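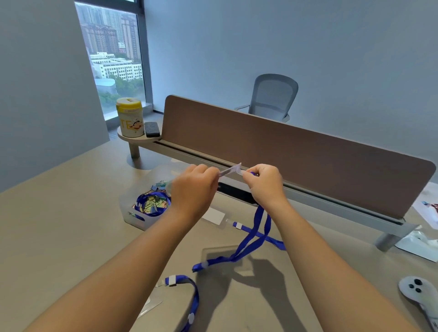
Can Karnex follow a strap and a clear card holder in the same recording?

It can, as long as each one is set up as its own object type before the first tracking pass. The strap goes in as Flexible and the holder goes in as See-through. If both are left on the default type, Rigid, the tracker will treat the strap as a stick and the holder as a rumour.

Section 3: Tracking and labelling hand tasks with soft and clear parts

This section covers the job from an imported recording to a labelled one that the planner can read. It assumes you have installed Karnex, signed in, and imported at least one recording as described in Section 2. If you skipped Section 2, the Import button will be grey and will stay grey however firmly you click it.

The worked project is called Stistlow and ships with the software. It deals with putting lanyards on badge holders at a desk, a job most people do without thinking and software does with a great deal of thinking. Your own project may be about something grander. The menus are the same.

Before you start

Check that the recording plays from beginning to end in the Viewer.
Check that the project has a task list. An empty one will do for tracking but not for labelling.
Close any other copy of Karnex. Two copies will open the same project quite happily and then each save over the other's work.

3.1 Setting up object types

1. Open the project and choose Objects > Types.
2. Click Add and enter a name. Use the word the people on your team say out loud. "Strap" is good. "Textile_linear_v2_final" has been seen in the wild and was not good.
3. Set Behaviour to one of the following:
Rigid – keeps its shape. Bins, trays, plastic clips.
Flexible – bends, folds and crosses over itself. Straps, cables, bags.
See-through – mostly shows whatever is behind it. Card holders, clear sleeves, clear tubs.
4. For a Flexible type, tick Allow self-crossing. Without it, Karnex cuts the strap in half wherever it passes over itself and reports two shorter straps.
5. For a See-through type, set Outline source to Edges and Glare. The other choice, Colour, is there for tinted plastic. On clear plastic it will confidently outline the desk.
6. Click Save types. Moving to another tab doesn't save them.

Note: A holder with a card in it and a holder without one should be the same type. Use the Filled tick box on the object to tell them apart. Teams that make two types end up with objects that change species halfway through a recording.

Caution: Deleting a type deletes every track that uses it, in every recording in the project. You will be asked once whether you are sure. Karnex takes your word for it.

3.2 Running the first tracking pass

1. Open a recording and move the playhead to a moment when the part you care about is in plain view. It needn't be the start.
2. Choose the Seed tool and draw along the part. For a strap, click from one end to the other, following every bend. For a holder, click its corners.
3. Where a strap crosses itself, right-click the crossing and choose Over or Under for the piece you are drawing. If you can't tell, choose Unsure. The tracker copes much better with Unsure than with a brave guess.
4. Repeat for each part you want tracked. Spare parts lying nearby should be seeded too, even if they are never picked up. See the note below.
5. Choose Track > Both ways. Karnex works outwards from the seed, forwards and backwards.
6. Wait. The progress bar measures work finished and has no opinion on the work remaining, so it may sit near the end for longer than seems decent.

Note: The commonest fault in lanyard recordings is the identity swap. There are several straps, all the same blue, and as soon as a hand passes over two of them the tracker may come out the other side following the wrong one. Seeding the spares gives it something to compare with. It's dull work and it saves a duller afternoon later.

Note: A strap coiled up among other things in a bin should be seeded as one Heap object, found under Types > Built in. Please don't try to trace it. Aitana Barrios, who wrote the strap tracker, has tried, and the Heap type is what she wrote the next morning.

3.3 Checking hands and contacts

Karnex finds hands by itself and names them Left and Right. It then marks a contact whenever a hand and a part seem to touch. Its idea of touching is generous.

1. Choose View > Contacts. Each contact is drawn as a bar on the timeline, one row for each hand.
2. Step through the bars with the arrow keys. At each one, set the contact to Hold, Touch or None.
3. Use Hold only when the part would move with the hand. A hand hovering over a sleeve with its fingers open is None, even if it plainly has plans.
4. Where both hands are on the same part, link the two bars with Contacts > Join. The planner reads a joined bar as a two-handed hold and an unjoined pair as an argument.
5. For small parts hidden inside a fist, tick Carried out of sight. The tracker will then keep the part alive and move it along with the hand, and won't report it missing.
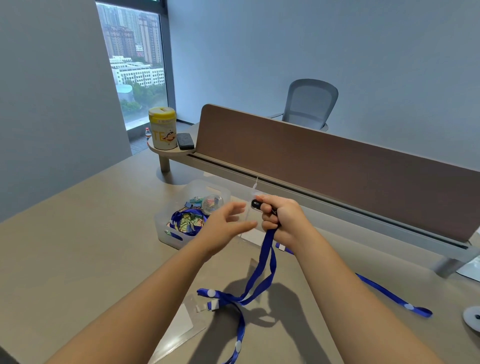 6. Set the Loss margin, which is how many video frames a part may go unseen before Karnex gives up on it. The default is 27. Raise it for slow, fiddly work where fingers cover the part for long stretches. Lower it if you find tracks wandering off to settle on something else of the same colour.
7. Choose Contacts > Recheck. Anything you have set by hand is kept, and only the bars you haven't touched are worked out afresh.

Note: Changing the Loss margin affects the open recording only. To change it for the project, use Project > Defaults. Recordings already tracked keep their old margin until they are tracked again, a rule that seems unhelpful until the day it saves a month's work.

Caution: Don't use Contacts > Clear to get rid of a single bad bar. Select the bar and press Delete. Clear means all of them, and the Undo history for contacts is shorter than you would like.

3.4 Labelling the steps

A label marks a stretch of the timeline with one step from the task list. The Stistlow list is short: pick up clip, bring strap to clip, thread, pull through, fit holder, put down.

1. Choose Labels > New and drag along the timeline.
2. Start the label where the hand begins to move towards the part, and end it where the hand's purpose changes. If you need to think hard about where that is, pick a place and be consistent about it.
3. Choose the step. If none fits, use Other and type a few words. Don't stretch "thread" to cover fumbling. Fumbling is a respectable step in its own right and can be added under Labels > Edit list.
4. Set Outcome to Done, Not done or Can't tell. Judge by what can be seen in the recording. Most threading happens behind somebody's thumb, so Can't tell will get plenty of use and should not be taken as a confession.
5. When the whole recording is covered, choose Labels > Check gaps. Short gaps are shown in yellow, overlaps in red.

Note: Overlaps are allowed between hands and forbidden within one. The left hand may reach for a holder while the right is still gripping a clip.

3.5 Exporting to the planner

1. Choose File > Export > Escobar plan. Escobar is the planner supplied with Karnex. If you use a different one, choose Plain table and see Section 5.
2. Tick Include soft shape if you want the strap's full path at each moment. Leave it off for a first try. The files are large and Escobar opens them at its leisure.
3. Pick a folder you are allowed to write to. Karnex does check this, though it checks at the end.
4. Open the plan in Escobar and press Dry run. Watch the whole dry run before sending anything to an arm.

Caution: A plan made from hand recordings knows nothing about the reach of your arm, the width of your gripper or the shelf fixed to the end of your desk. Load your cell layout first. Escobar will dry-run a plan without one and will show you a lovely smooth path through the furniture.

3.6 If something goes wrong

Error 714, "Part has no ends". A Flexible object was closed into a ring when it was seeded, often by a double-click on the last point. Open the seed, remove the final point and track again. If your strap really is a closed ring, tick Closed loop on the type and the error will go away.

The holder flickers in and out. The outline source is still set to Colour. See 3.1, step 5.

Left and Right are swapped. Arms crossed at some point and the names went with them. Select the first wrong bar and choose Hands > Swap from here.

Everything tracked well and the export is empty. The recording has no labels. Tracks alone aren't a plan.

The Sync light stays amber. The Zedby connector, which copies projects to your shared store, is waiting for someone else to close the file. Their name appears if you hover over the light. What you do with it is up to you.

For anything else, choose Help > Send report with the recording still open. Reports are read by Inmaculada Collado on the support desk, and she asks that the message box contain at least one sentence. "Broken" counts as a word.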